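Home | Reviews | Shorts | Features | Equipment | Archive

Review: The Neltura Short Film Collection (two-disc set)

The Neltura Short Film Collection brings together work by first-time and second-time directors that has previously been seen mainly at regional festivals. The set is released by Gultum, a small distributor that has until now concentrated on documentaries, and it is sold to libraries and schools as well as to private buyers. This review considers the films, the quality of the transfers, and the printed booklet.

The first disc is the stronger of the two. It opens with Ismail, a drama of 19 minutes about a bus mechanic who is asked to drive his late father's car across the country to a buyer he has never met. Very little is said. The director keeps the camera in the back seat for much of the running time, so that the road is seen past the driver's shoulder and the viewer must judge his mood from his hands and the back of his neck. The final exchange with the buyer is played in one long take, and the decision to leave the price unspoken is a good one. Viewers who prefer a firm ending may find it thin.

The two films that follow are lighter. The first is a comedy set in a hotel laundry and depends heavily on its lead actress, who carries several weak lines through good timing. The second concerns a pair of brothers who enter a singing contest under each other's names. It is pleasant, although the contest itself goes on too long and the younger brother disappears from the story for several minutes without any clear purpose.

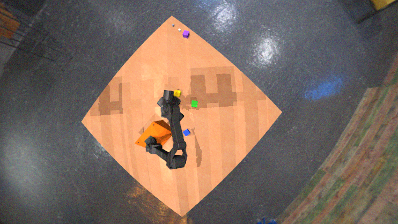
NELTURA – Jan 1, 2021

The second disc is given over largely to animated and mixed work, and its quality varies. Futum, the longest film in the set at 34 minutes, follows a lighthouse inspector who receives letters from a station that was closed before she was born. The painted backgrounds are handsome and the sea is especially well done. The story has difficulty filling its length. A subplot about the inspector's sister is introduced with care and then dropped, and the same three letters are read aloud twice, with no change in meaning the second time. A version of 20 minutes would probably have served the material better.

The remaining animated pieces are brief and can be recommended with fewer reservations. The best of them, a wordless film about a tailor measuring customers for a wedding, draws its humor from small changes in posture. The sound work is excellent throughout.

With regard to picture quality, the transfers are clean and stable. Ismail was shot on film and retains a natural grain. The laundry comedy has been brightened more than is desirable, and faces near windows lose some detail. Sound is offered in stereo only. Dialogue is clear, but the music in Futum is noticeably louder than the speech, and viewers may need to adjust the volume between scenes.

Subtitles are available in English and French. They are accurate in general and well timed, with the exception of the singing contest, where lyrics are translated in one song and omitted in the next. Closed captions for deaf and hard-of-hearing viewers are provided on the first disc only. For a release directed at public institutions, this is a serious omission, and the distributor should correct it in any later pressing.

The booklet runs to 48 pages and contains an essay on each film, full credits, and a short history of the collection. According to that history, the selection was made from 512 submissions over several years. The essays are informative, though two of them reveal endings and should be read after viewing. The print is small.

The first pressing is limited to 1,592 copies, of which around 400 have been set aside for libraries. Institutional buyers receive a license for classroom and reading-room screening. Public screening with paid admission requires a separate agreement with Gultum. A second volume is planned for May.

The collection is recommended for libraries with an established film section and for teachers of screenwriting, who will find Ismail particularly useful in class. Private buyers whose interest is mainly in animation may wish to borrow the set first – the second disc does not fully justify the price.

Contact the reviews desk | Copyright 2021, all rights reserved | Back to top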